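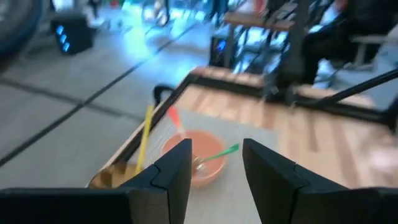 An afternoon at the Tresel open day

4 min read
216 shares · 7 comments

I only went because Annick Boyer had a spare ticket and it was chucking it down with November rain, so don't expect a serious report! Tresel make tables and the bits that go on them, and once a year they open the whole building up – workshop at the back, showroom upstairs, tea in between.

We started in the workshop, which smelled wonderful (sawdust and something a bit like marmalade) and was far too loud to hear our guide. What I did catch was that each table top gets sanded by hand at the end, and that the man doing it when we came past had been there since he left school. He let me run my palm over a finished one and I may have stroked it for longer than was polite.

Upstairs is where they set things out as if someone's about to sit down, and I could have stayed there all day. My favourite was a table with light tan planks and a black metal frame running along the edge a bit higher than the top, so there's a little raised rim. I've got a soft spot for a rim. Peas roll, pens roll, everything rolls in my house.

The table was laid with a light grey woven placemat, and on it a shallow see-through bowl in a salmony orange that I wanted to take home on the spot. It had a green-handled utensil resting in it, really bright green, and there was a small brownish-gold pot or cup next to it with a glossy inside and a long yellow stick poking out. None of it matches, and I loved it. My own kitchen is all white and oatmeal and I came away thinking I'd been a coward about colour for years.

I did ask about prices. The placemats come in packs of 2, which is annoying if you're a family of five like us, and the orange bowls aren't sold singly either. Annick bought placemats anyway and we've agreed to split the next pack.

After that it was tea and a talk from Heriberto Bermúdez, who does the table frames and clearly doesn't enjoy public speaking, but he got going once somebody asked him about wobble. Most wobbly tables have a wobbly floor under them, he reckons. I've been folding beer mats under mine ever since we moved in, so that was me told.

Parking is poor, so go by bus if you can (the 255 stops at the gate). The lift was out of order and the stairs are steep. Cake was lemon drizzle or a rather dry carrot one, have the lemon.

Comments (3 of 7)

maureen_k
Did they say if the placemats can go in the wash? Mine from another shop went like cardboard.

Tobyandthedog
We went in the morning and missed the talk, gutted. Agree about the carrot cake.

Pilar H
More colour in kitchens please! I've had a bright green ladle for years and it's the only thing my kids never lose.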